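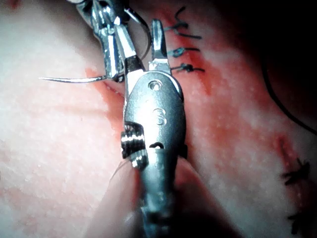
Baiba Jaunzems, script editor, Dinwood Play Anthologies

Preparing a one-act for the anthology

1. Save the script as a single file, 45 pages or fewer. Number every page.
2. Put the cast list on page one, with doubling marked.
3. Set character names in capitals, flush left. Stage directions go in parentheses.

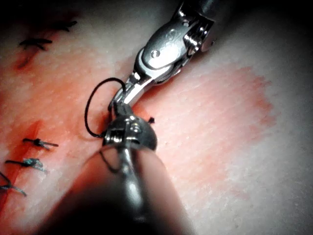
4. Add an author's note of 200 words. List past productions by theater and year.
5. Upload through Notero before the end of October.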